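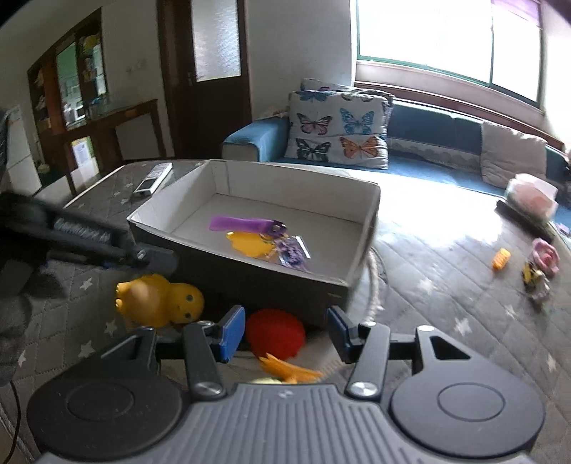
Public lecture on the Vistthorpe dock inquiry: corrections and comments

September 22, 2019
Posted by Agustina Medina, Kendance Local History Society

The society thanks the members who attended the lecture on the 1931 Vistthorpe dock inquiry. Mr. Dardo Cabral spoke for the first half and took questions on his forthcoming booklet. Several members have asked where the dismissal figures came from. The lecture gave 2,896 men removed from the hiring register between February and the close of the inquiry. Comments and corrections may be posted below and will be passed to the speaker.

quezada_papers
I wish to record a concern about the figure. The printed report of the inquiry gives 2,817. I have consulted the copy in the Quezada collection on two occasions and the number is stated plainly in the second appendix. A difference of 79 families is a serious matter in a town of that size.

D. Cabral
I am grateful for the comment. The report counts men whose names were struck out by the clerk. It leaves out those who were marked "not called" and never hired again. My figure comes from the register itself, which I read in full. I accept that the lecture should have explained this, and the booklet will give both numbers.

lellent_reader
My grandfather was one of the men marked "not called." He walked to the gate every morning for six weeks before a foreman told him to stop coming. Our family was always informed that he had left of his own accord. I would ask that these men be counted with the others.

quezada_papers
I do not doubt the account given above, and I am sorry for it. My objection concerns method. Some men marked "not called" found work at Lellent or went to sea, and a number of them may have wished to go. To place them all under the word "dismissed" goes further than the register allows.

D. Cabral
That is a fair point as to the word. "Removed from the register" was the term used in the lecture, although the slide heading did say "dismissed." The heading will be changed. I do not agree that the men should be left out until each case is proved. The company kept the records, and it had good reason to keep them thin.

northquay
May I ask whether the register is open to the public? My request last year was refused.

Agustina Medina
The register may be seen by appointment. Pages 2 to 6 are under repair and are available only as copies. Requests should be made in writing to the reading room at Kendance and should state the family name being searched.

lellent_reader
Thank you. I have written to the reading room and will post the entry for my grandfather when I receive it.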